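The Harasym wastewater reuse plant delivered no water to the Drastetti irrigation district in March. It was the third straight month without a delivery.

The operating report shows that influent was available on every day of the month. The plant took in secondary effluent from the city's treatment works, passed it through the filters, and returned all of it to the outfall. The report lists the status of the plant as "in service."

The city counts a day as in service if the filter trains are powered and passing flow. The district counts a day as in service if water crosses the meter at the head of the Drastetti canal. The two definitions gave similar results in the first year of operation. They no longer do. 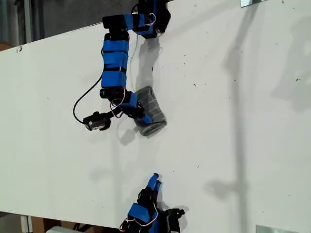
Kibet Gachanja

The supply agreement between the city and the district calls for 3000 acre-feet a year, delivered during the irrigation season and, when canal storage allows, in the months before it. In the last water year the plant delivered 1000 acre-feet. The shortfall was made up with groundwater from district wells, which the agreement was meant to rest.

The immediate cause of the March result is salinity. The agreement sets a limit on the electrical conductivity of delivered water, measured as a daily average at the canal meter. Water over the limit can be delivered only if the district accepts it in writing. The district did not accept any in March. According to the minutes of its board meeting, it was not asked to.

The plant has no equipment to remove dissolved salts. It was designed as a filtration and disinfection plant, and what comes in as salt goes out as salt. The design report, prepared by Loteck, assumed that conductivity in the city's effluent would stay where it was during the sampling period. The sampling period covered one wet winter and the spring after it. No dry-year samples were taken. The report recommended a blending connection to the Irnum reservoir, so that low-salinity surface water could be mixed in when needed. The connection was dropped from the project before bidding as a cost reduction.

Without blending, the plant has two ways to meet the limit. It can wait for the effluent to improve, or the sources of salt upstream can be reduced. The city has said it is pursuing the second. Its source control program covers commercial water softeners and a small number of food processors. The program has issued permits with discharge limits. I have asked for the monitoring results that go with the permits and have received those for one processor, which was within its limit in every sample.

The daily conductivity record is more useful than the monthly average the city publishes. The record for March shows the effluent over the limit every day, with the lowest readings following rain in the second half of the month. Storm inflow to the sewers dilutes the effluent, so the plant's best water tends to arrive when the fields need it least. On the lowest day, the reading was still above the limit. A daily average hides some variation inside the day, and for several hours overnight the water met the limit. The agreement does not allow delivery by the hour.

Liis Adomaitis, the district's engineer, told the board that hourly delivery would be possible with the existing gate and meter. The gate would have to be controlled from the conductivity probe, with a delay to account for travel time in the pipeline. She estimated that the change could be made before the peak of the season. It would need an amendment to the agreement, and the amendment would need a vote by both the board and the city council. Neither has it on an agenda.

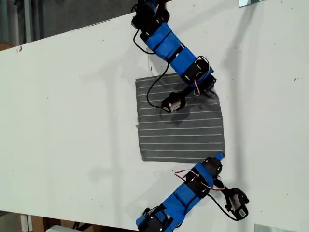 The overnight water would not close the gap. Using the March record, and assuming the plant ran at full capacity whenever the reading was under the limit, I calculate that hourly delivery would have produced a small fraction of the month's share of the annual volume. It would have been more than zero. The calculation ignores start-up losses, and the first water through the pipeline after an idle period has to be flushed, so the real number would be lower still.

Cost is the other matter. The district pays a fixed charge and a volume charge. The volume charge is zero when no water is delivered. The fixed charge is owed regardless and covers debt service on the pipeline and a portion of plant staffing. Growers in the district pay it through their per-acre assessment. The city's rate study described the fixed charge as a small part of the delivered cost of water, which is correct if the full contract volume is delivered. At the volume delivered last year, the fixed charge was the larger of the two.

The agreement has a provision for this. If deliveries are below half the contract volume for 2 consecutive water years, either party may reopen the fixed charge. Last year was the first year below half. The current year will be the second unless deliveries resume soon and stay close to the design rate through the end of the season.

I asked the city for its projection of deliveries for the rest of the year. The reply said that projections are being updated and that the plant "remains available to deliver water meeting contract specifications." I also asked whether the Irnum connection is being reconsidered. The reply did not address that question. The current capital improvement plan has no line for it, although it does carry an item for replacement of filter media at the plant, scheduled for next year. The media has treated far less delivered water than its design life allows for, but since the plant filters its full intake whether or not the water is sold, the media wears at the same rate.

Power use in March was close to that of a full delivery month for the same reason. The intake pumps and the filter backwash system ran throughout. Only the pumps that lift water to the canal were idle. The city could shut down the filter trains when the effluent is over the limit, and the operating manual describes a standby mode for that purpose. The city's position in earlier correspondence was that restarting from standby takes 3 days and would put deliveries at risk if the water quality improved suddenly.

The district board will take up the groundwater pumping budget at its next meeting. The staff report assumes no water from the plant until June. The wells on the east side of the district have been scheduled on that basis, and the report asks for authority to rent a booster pump for the lower canal. I will post the April conductivity record when the city releases it.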